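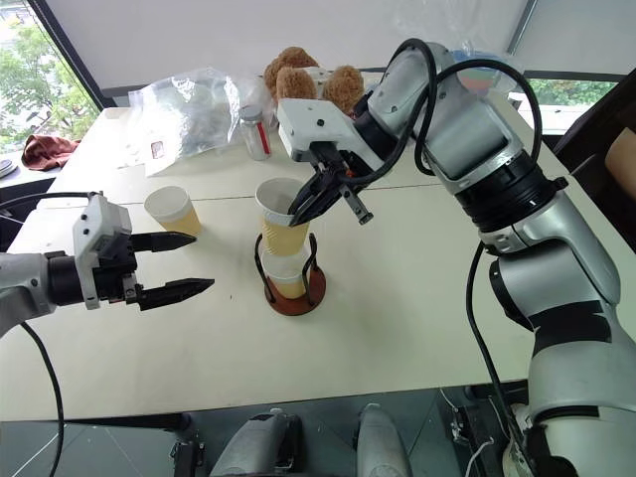

Wilma wants to know if we're paying for the arms or for the fingers, and I think that's the right question to put at the top of this one. Her note on the Stornell quote says she'd take the two-arm package tomorrow if the grippers were priced separately, and that she can't see why they aren't.

September 4, 2020. Cup handling, Stornell trial kit, still on loan till November.

So, paper cups. I picked them because they're mean — squeeze a bit too hard and the rim folds, go too soft and the thing slides. Today was all about getting the right arm to pick up by the rim with the pointed black fingers and put the cup in the holder. I started with the grip force on the factory setting and hated it (way too eager for paper!), so I dropped it to 5 and left it there for the rest of the session. Much happier.

The software is nicer than I expected. Teaching a new pose takes me 2 minutes now, and most of that is me dithering over the approach angle. What I don't like is the cabling. Those loops over the wrist make me nervous every time it rotates, and Brendan already asked De Haan if they sell a clip that fits. No answer yet.

Money: 1390 for the gripper pair, 200 more for the extended support plan. Savvas says skip the support, Ngaio says absolutely don't. I'm with Ngaio.

Still to do:
left arm, same routine, same force
try handing a cup across
ask Stornell for a split price, copy Wilma
send Glenys the pose files before she sets up the Uvis comparison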